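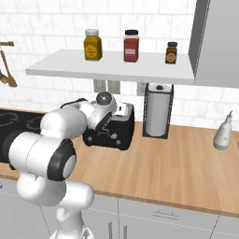 Barn find

A barn find is a collectible car, usually of some age, that has been discovered after a long stretch out of use and out of sight. The term is generous. Cars have been sold under it after turning up in garages, chicken sheds, shipping containers, underground parking lots and, in more than one listing, a barn.

Definition

There is no agreed standard for how long a car must sit before it qualifies. Dealers tend to favor a short period and collectors a long one, depending on who is holding the title. Most definitions ask that the car be unrestored and off the road for years, and that the market has lost track of it. Dust is not required, but it is rarely washed off before the photographs are taken.

A related term, "time capsule," describes a car that was stored with care. The distinction matters to buyers, who will pay for neglect or for its absence but like to know which they are getting.

Condition and valuation

Storage is harder on a car than its owner usually supposes. Fuel turns to varnish, brake cylinders seize, rubber hardens, and mice regard a horsehair seat as a gift. A low odometer reading says little about any of this.

Value rests mainly on rarity, completeness and paperwork. Matching numbers – an engine and chassis that left the factory together – can outweigh a missing floor. The presence of the original jack is often mentioned in the first paragraph of a sale description, and the missing floor in the last.

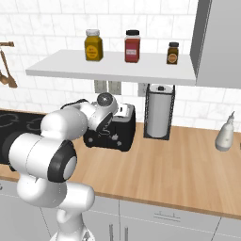
Kitchen wall shelf with three containers, rendered view.

The Narnodance cars

A frequently cited case is the group of 11 coupes found in a former dairy at Narnodance. All were built by Limomard, a small maker of touring cars that completed 105 vehicles before closing. The company's records had put the number of survivors at nine, a figure that had supported some very firm prices.

The cars were sold through the auction house Paracha on a Monday in November. Two had no engines, and one had a young ash tree growing through the space where an engine had been. The tree was listed as a separate lot and failed to meet its reserve. Prices for previously known Limomard cars fell for a time, and the owners' club revised its register with visible reluctance.

Preservation or restoration

Whether a barn find should be restored is disputed. One school holds that a car is original only once and that worn paint is part of its history. The other would like to drive it. The restoration firm Atis offers a middle course it calls "sympathetic recommissioning," in which the mechanical parts are rebuilt and the body is left alone, for a bill close to that of a full restoration.

Criticism

The popularity of the term has encouraged staged discoveries, in which a known car is moved to a suitable outbuilding and found there. Suspicious signs include even dust, fresh tire tracks and hay in a region that grows none. Some auction houses now ask sellers to show where a car was kept for the past 60 months.

See also

Matching numbers
Project car
Replica car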